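Tiresen Ring Bin, pale pink
Sold by Gedholm. Pedal-free, fuss-free and, we admit, very pink.

A small round plastic bin for a bedroom, a study or that corner where the crumpled paper ends up anyway. The ring keeps the bag's edge where you left it – a modest ambition, but most bins fail at it.
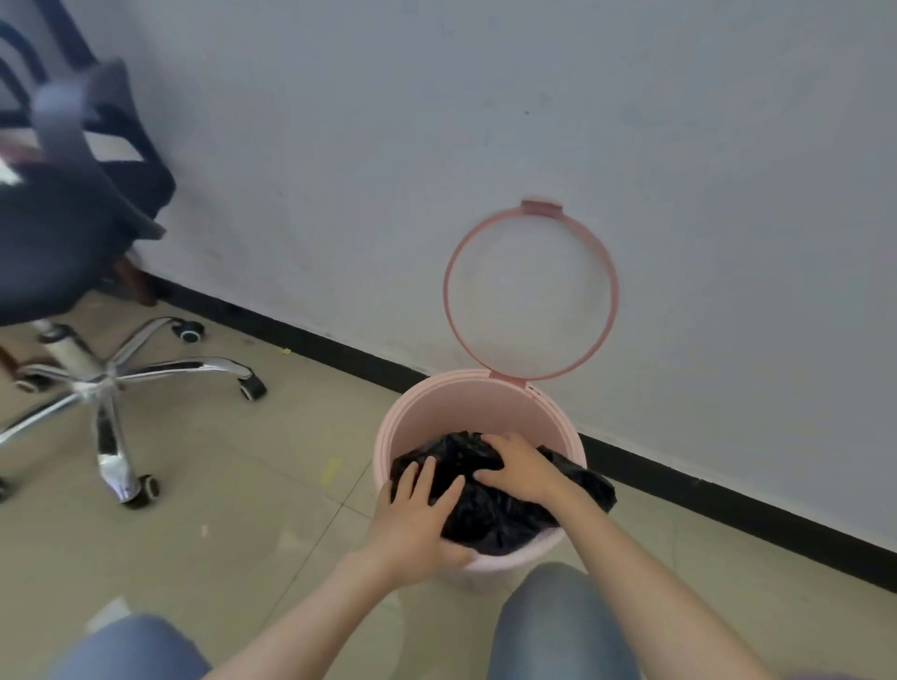
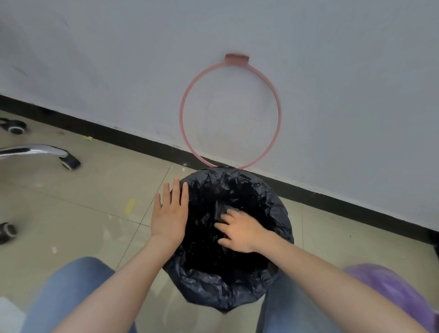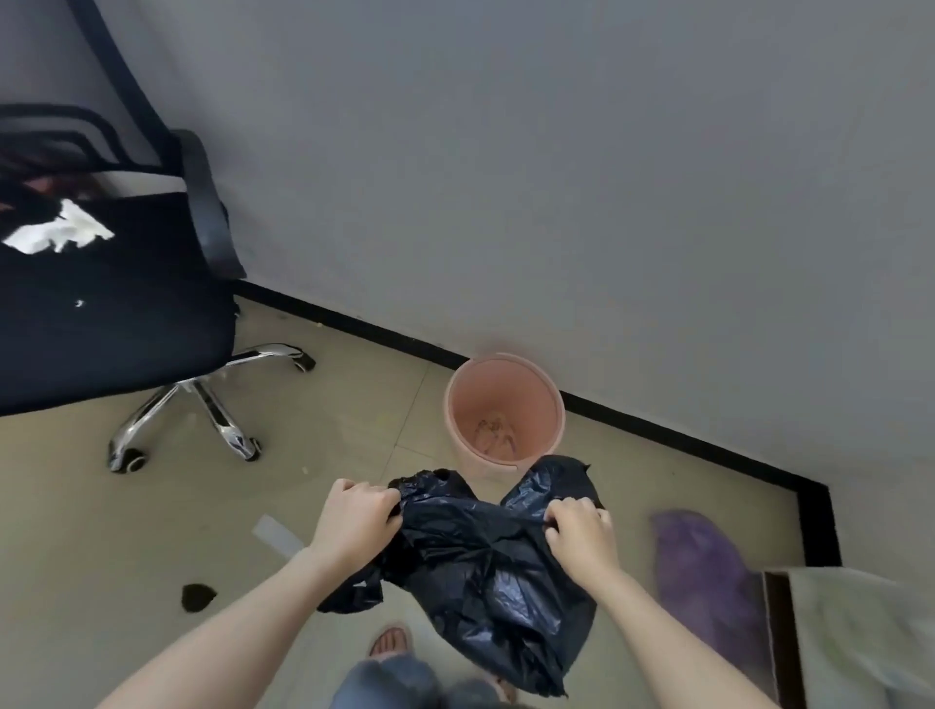

Black bags, by hand. The last picture has the pink bin against the wall.

Fitting a bag
Shake the bag open first. Push it down to the floor of the bin with a flat hand, pull the spare plastic over the rim, then lower the ring. Bags always come out of the packet with both ends looking sealed, and we can't help you there.

Details
Height: 33 cm
Bags: any thin liner up to 62 cm long
Colour: pale pink (Lamden grey due in April)
Care: wipe with a damp cloth
Returns: 30 days, emptied, please

Goes with
Poojary liners, black, roll of 80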